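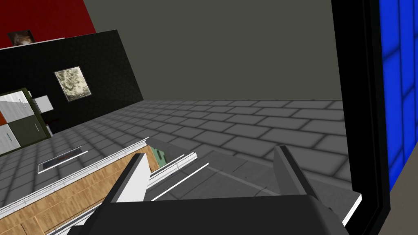

June, notebook, continued from the back of the last one

Second morning with the Curkar trial licence. Started 9.40 after the usual fight with the key server. For anyone picking this up: Curkar is the simulation package Tasness want us to take on for the mobile manipulator work, rooms included, robot included, "training-ready" according to the sheet. I put that in quotes on purpose. We have the trial until the end of the month and I would like to have broken it properly by then.

Loaded the house they call Stulside. It is one of the furnished ones, and the colours are all over the place. Blue tile next to plain grey next to red next to black. The sales note says this is variety and good for the vision side. Maybe. My worry is that a policy learns "blue wall means right-hand door" and falls over the first time it meets a magnolia corridor like ours. Asked Tasness whether the wall finishes can be shuffled between runs. Reply was that it is "on the roadmap". Written down as no.

Wrist view first. The fingers take up a lot of the lower part of the picture. Between the fingers there was a small green block partly hidden behind the left finger, and I had trouble saying what it was myself, so I am not going to blame a detector for missing it. Need to find out if the wrist camera offset can be edited or if it is baked into the robot file. Kwabena thinks it is a plain number in the config. He has not found it yet.

Textures: wood grain on the counter is decent. Back wall is flat and has nothing on it at all, so anything that relies on features for localisation will have a thin time there. Floor tiles repeat. Same complaint as with Wumbei last year, and Wumbei was cheaper.

Timings, our desktop, nothing else running:
Load from cold, 138 seconds
Reset between episodes, 6 seconds
Episodes asked for overnight, 700
Episodes finished, 479

The last two lines are the ones I care about. The log just stops. No error, no memory warning, and the process was still sitting there when I came in. Tasness support asked if the machine had gone to sleep. It had not, I turned all that off before I left. Sent them the log anyway. Will run it again tonight with the same seed and see if it stops at the same place, which would at least be interesting.

After lunch, doorways.

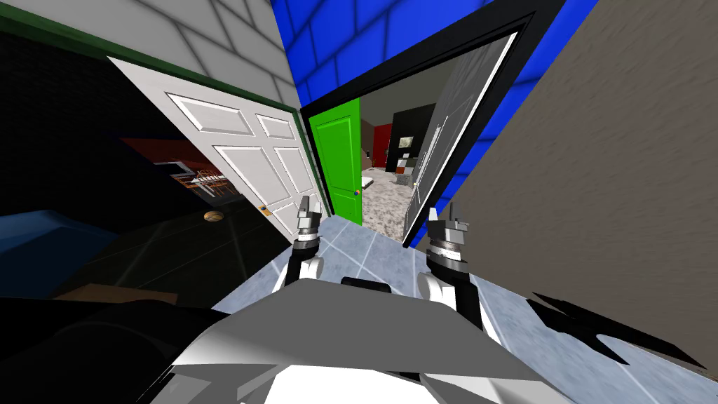
Doors are the part of the brochure I was most ready to disbelieve. Credit where due, they are modelled as separate doors with proper knobs, and there is more than one kind. The white six-panel one has a round brass knob down near its lower edge, so if we want knob heights to match our building we will be editing it by hand. I have not tested whether the knobs turn or if they are decoration. To do.

Shadows bother me more. There is a black spiky one across the pale tiles on the right that looks like nothing I have ever seen on a floor. Hard edges, jagged points. Could be a quality setting. Kwabena says leave it in, real light is ugly too. I say real light is ugly in a different way, and I would want to see the softer option before anybody trains on this. We did not settle it.

The room on the left is very dark, black walls and black floor, and the arms in front are bright. If the exposure is fixed then we lose most of what is in there. Look for an auto exposure switch.

Both arms were up with the grippers pointing upward. Fine for looking about, but I want the body camera checked with them lowered too — the head view already loses the bottom left corner to a big black bit of the robot itself.

Price still not in writing. Kwabena is to ring Tasness and ask for it per seat, and ask again about the wall finishes.

Tonight: same seed, 700 again, log to the second disk.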